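[fuelwatch-l] Re: Tretton "lowest price on the corridor" claim
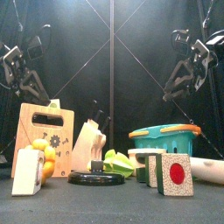 Archived message, last changed August 17, 2021

From: Tetsuya Higuchi
To: fuelwatch-l
Subject: Re: Tretton "lowest price on the corridor" claim

I read the Tultar bulletin twice and I still don't buy it. Quoting the part I mean so people don't have to dig for it:

> Tultar's latest survey covers 2,202 price reports from
> 978 stations. Tretton came in lowest on regular for the
> whole corridor between Flellovby and the state line,
> beating the next chain by a wide margin. Drivers who
> switch to Tretton can expect to save 30 cents a gallon.
> I think we should put this on the front of the price
> page and drop the warning about membership pricing,
> which just confuses people.

A few problems with that.

First, the reports. Divide one number by the other and you get a bit more than two reports per station. Over what period? The bulletin never says. If one report came in before the refinery outage and the other after it, averaging them tells you nothing about what anybody paid on a given day. A chain whose reports mostly came in early will look cheap, and a chain whose reports mostly came in late will look like a robber. I asked Tultar for the dates and got a link back to the same bulletin.

Second, who is sending them in? Tultar takes prices from its phone app, and the app gives you points for each one. Tretton advertises in the app. I'm not saying anyone cooked anything, but if Tretton customers are more likely to have the app open while they're standing at a Tretton pump, you'll get plenty of good, fresh prices there and a lot of stale drive-by guesses everywhere else. I would like to see the count by chain before I repeat the claim to anyone.

Third, and this is the one that bothers me most, which price? The Tretton near me in Flellovby has two on the sign. The big one is for members paying cash or from a linked checking account. The small one, which you can't read until you've already turned in, is for everybody else. The gap when I filled up last was 20 cents. Take that off the 30 the bulletin promises and most people are left with a dime, and that's before we know whether the 30 was measured against the average or against the most expensive place on the road. The wording says "beating the next chain" and then talks about savings for "drivers who switch," and those are two different comparisons.

So no, I don't think the membership warning confuses people. I think it's the most useful line on our page. When we left it off last December I had three neighbors ask me why the pump wanted more than our list said, and I didn't have a good answer for them.

Somebody off-list brought up Imai as a check, because their stations post one price, same for cash and card. Fine with me. Imai was a few cents above Tretton's member price the last three times I passed both, and below Tretton's regular price every time. That's me in one car on one road, so please don't put it on the page either. But it does make me wonder how "a wide margin" got in there.

What I'd want before we change anything:

- dates for the reports, even just the first and the last
- number of reports for each chain
- whether the Tretton figure is the member price, the card price, or a mix
- what the 30 cents is being compared with

If Tultar will hand those over, and the numbers hold up, I'll write the front page item myself and say Tretton is cheapest. If they won't, let's leave the page as it is. We've been burned by press release numbers before (remember the ethanol thing) and it took most of a year for people to stop bringing it up.

Also, whoever updates the station list, the Flellovby Imai by the feed store is still marked as having diesel. The diesel pump there has been bagged since spring.

Tetsuya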